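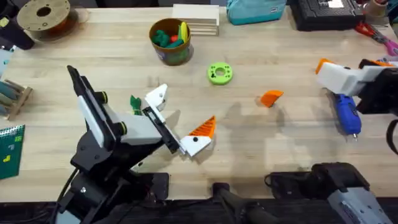
My brother-in-law had been telling me since Christmas that I ought to see the Tiver workshop, and when their open day came up in March I finally ran out of excuses and drove over with a thermos and my good walking shoes (which I didn't need, the whole place is on one floor). Keegan Tuhiwai met us at the side door and said we could wander wherever we liked as long as we kept our sleeves out of things. I went straight to the long benches, of course. The one I kept going back to had a bright lime-green printed ring lying flat in the middle of the wood, with small holes going all the way around it, and next to it an orange wedge no fancier than a doorstop. There was a round brown-and-green tub as well, so full of toys that the green plastic pieces were spilling over the rim, with a small reddish ball in among them. I could have stood there all morning!

I have a craft table at home and it looks a good deal like that bench on a bad day, so I felt comfortable right away. I asked Keegan where they got the wood for the tops, and he said a school over in Rodurier was being remodeled and they bought the lot, 29 boards, and spent most of a winter sanding them. He made it sound like a fine way to spend a winter. They put on some kind of oil, and he did tell me the name, but I didn't have a pen.

The printed parts

Most of what they make starts as a spool of plastic on a shelf in the back. Ifor Probert looks after that shelf and he is a very patient man, because I asked him the same question about melting temperatures three times and he answered it three times. He keeps a notebook of every color they have tried, and he was up to number 47, a sort of mustard he doesn't care for.

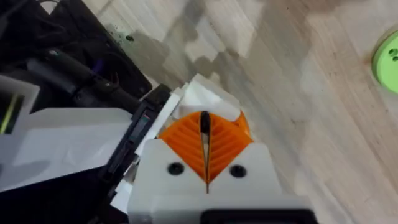
Orange is his favorite by a mile. He says you can find it when it rolls under something, and after losing so many beige buttons in my own carpet I thought that was about the most sensible thing I heard all day. He let us handle a few samples from his drawer too, some stiff as a ruler and some that gave when you pressed them with a thumb. My sister-in-law, who had only come along for the lunch, got quite attached to one of the bendy ones and had to be reminded to give it back.

I asked how long a piece takes and got a long answer, the short version being that small things are done before lunch and big ones run overnight. The longest one he had written down was 905 minutes, for a planter that came out crooked. He still uses it for pencils.

Then there are the screws. I am a glue person myself, always have been, but they do like a screw at Tiver, and the heads sit down in the white plastic so neatly that I ran my fingernail over a couple of loose sample blocks just to feel them. I came home and looked at my wobbly spice rack with new eyes. 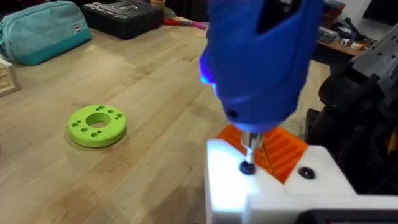 Lunch and getting there

Lunch was soup and rolls from the Chaimongkol bakery, and the sesame rolls went first, so don't hang back being polite the way I did. Coffee was free, with a jar out for donations. Parking is on the Grellevau side, where almost 34 cars can fit if everybody behaves, and by eleven in the morning we were circling. Come early, bring a pen, and if you have kids, let them see the benches before they find the cookies. The next open day hadn't been settled when we left, but Keegan wrote my email address on the back of his hand and promised to let me know.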